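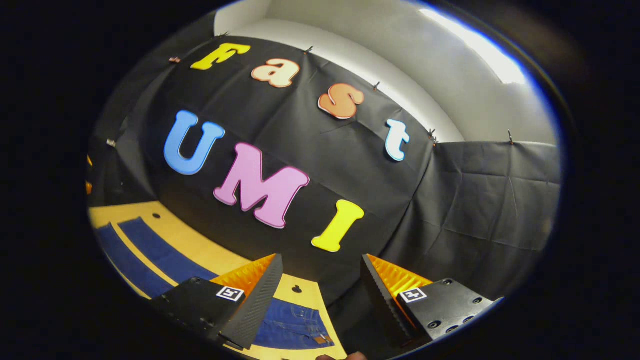 Mornima Oral History Project
Second progress report to the Doherty Fund

Period covered: spring through November

The short version: we are on budget, behind on transcripts, and in possession of far more information on the Nerau cannery than anyone asked for.

Recordings
We promised interviews with former cannery workers and their families, and those are finished. The last one ran 4 hours, with a break for soup. Most people told us on the phone that they had nothing interesting to say and then talked past the end of the memory card. We have since bought larger memory cards (see Equipment).

Transcripts
The finished transcripts come to 491 pages. Seven interviews are still waiting. The transcription software we budgeted for handles a quiet speaker in a quiet room very well, and we have recorded one of those. It also wrote "herring" as "hearing" from start to finish, which gave the section on the 1960s strike an oddly legal tone. Corrections are being made by hand.

Website
The Dason branch library has agreed to host the recordings. Its server moved over the summer and our test pages did not move with it. They are back up, minus the map. We would like to use the map money to pay for a second proofreader and ask for your approval on that.

Public events
We held two listening evenings in Mornima. The first was well attended. The second fell on the same night as the high school playoff game and was more of a listening conversation. Both led to new boxes of photographs, several with names on the back, a few with the right names.

Equipment
Memory cards, one replacement microphone, and a kettle. The kettle is not charged to the grant.

Next period
Finish the seven transcripts, get consent forms back from the two families who still have them, and rebuild the map if the proofreading comes in under budget. The financial statement follows on a separate sheet.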